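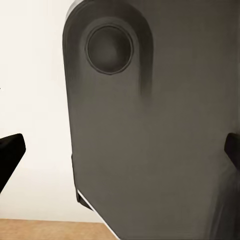
Vue de la caméra de poignet dans le simulateur, doigts écartés, avec un segment du bras en plein milieu.

J'ai passé une bonne partie de la semaine à comparer deux pinces et trois positions de caméra en simulation, et je note les résultats ici avant de les oublier. Le billet est long et assez technique. Ceux qui viennent pour les articles sur l'impression 3D peuvent passer leur tour.

Le point de départ : nous avons deux pinces parallèles au labo, la Skaruslow et la Prernberg. La Skaruslow a des doigts noirs en biseau et une grande ouverture. La Prernberg est plus courte, plus légère, et elle ferme plus vite. Marlies Egger voulait savoir laquelle monter sur le bras pour la campagne de prise d'objets qui commence au printemps. Avant de dévisser quoi que ce soit, j'ai proposé de tout faire tourner dans le simulateur, avec le modèle du bras que Tomás Heffernan avait préparé en octobre.

Le décor est réduit au minimum : une table en bois clair, un mur blanc cassé derrière. Pas de textures compliquées, pas de lumière changeante. Je voulais que les écarts viennent de la pince et de la caméra, et de rien d'autre.

Les positions de caméra

J'en ai essayé trois. La première est fixée sur le poignet, au ras de la base des doigts, et regarde droit devant. La deuxième est décalée vers l'arrière et inclinée vers le bas. La troisième ne bouge pas, elle est posée au bord de la table.

La première position est celle de l'image en haut du billet. On a un doigt à gauche et un doigt à droite, tous les deux coupés par le bord, et entre les deux le segment gris avec son capuchon arrondi et le creux circulaire de l'articulation. Il ne reste de la table qu'un petit coin en bas à gauche. Pour une politique apprise à partir des images, c'est une vue très pauvre : une grande partie des pixels montre du gris, et l'objet à saisir pourrait se trouver n'importe où derrière.

Je pensais au départ à une erreur dans le fichier de description du robot, un repère tourné du mauvais côté. J'ai vérifié les transformations une par une avec Tomás et elles sont correctes. Dans certaines configurations du bras, cette caméra regarde simplement un autre segment. Comme le solveur de cinématique inverse choisit parfois une solution très repliée, cela arrive plus souvent que je ne l'aurais cru.

J'ai donc ajouté un terme qui pénalise les postures où un segment passe devant l'objectif. Le calcul est grossier : je lance quelques rayons depuis la caméra et je regarde s'ils touchent le bras avant de toucher la table. C'est un peu lent, mais cela suffit pour un essai. La posture de repos a changé en même temps, avec le coude plus haut.

La deuxième position se comporte mieux. Les doigts prennent moins de place et on garde la table dans le champ pendant presque toute l'approche. Elle a un défaut avec la Prernberg, dont le boîtier est large : il masque la zone de contact juste au moment de la fermeture. Avec la Skaruslow le problème ne se pose pas, les doigts sont assez longs pour que le bout reste visible.

La caméra fixe ne m'a pas servi à grand-chose toute seule. En complément d'une caméra de poignet, elle aide quand l'objet est posé loin de la base. Skarphéðinn Bundgaard pense qu'il faut la garder dans tous les cas. Je suis plutôt d'accord, même si cela fait un étalonnage de plus à refaire chaque fois que quelqu'un heurte le pied.

Les pinces

J'ai lancé 952 tentatives de saisie au total, réparties également entre les deux pinces, avec les mêmes objets et les mêmes positions de départ. Les échecs sont de 106 pour les deux réunies, et la plus grande partie vient de la Prernberg sur les objets larges. Son ouverture est trop juste, la moindre erreur de centrage fait pousser l'objet par le bout d'un doigt.

Sur les petits objets, c'est l'inverse. Les doigts de la Skaruslow sont longs et touchent la table avant d'être bien descendus autour de la pièce. J'ai relevé la hauteur de fermeture de 3 millimètres et la plupart des contacts avec la table ont disparu, au prix de quelques prises un peu hautes.

Il faut rester prudent avec ces chiffres. Le frottement dans le simulateur est réglé à une seule valeur pour tous les objets, et les patins en caoutchouc de la Prernberg ne sont pas modélisés du tout. Sur le vrai bras elle s'en sortirait sans doute mieux.

Le contrôleur

Tout a tourné avec le contrôleur Eyvindsson, en position. J'ai fait une série courte en impédance pour voir, et le bras oscillait à la fermeture. Je n'ai pas cherché longtemps, les gains étaient ceux par défaut. Jordan Blackburn a un jeu de paramètres qu'il utilise sur le projet Skovau, il doit me l'envoyer.

Ce que je retiens pour l'instant

Je monterais la Skaruslow avec la caméra dans la deuxième position, et la caméra fixe en second point de vue. Marlies préférerait tout de même un essai réel des deux pinces avant de décider, ce qui prend une matinée avec le changement de bride. Inger Riis a réservé le bras pour nous la semaine prochaine.

D'ici là il me reste à nettoyer le script de rendu, qui enregistre toujours les images dans le dossier du jour précédent, et à refaire la série en impédance. Je mettrai les fichiers de configuration en ligne quand le test de visibilité sera un peu moins lent.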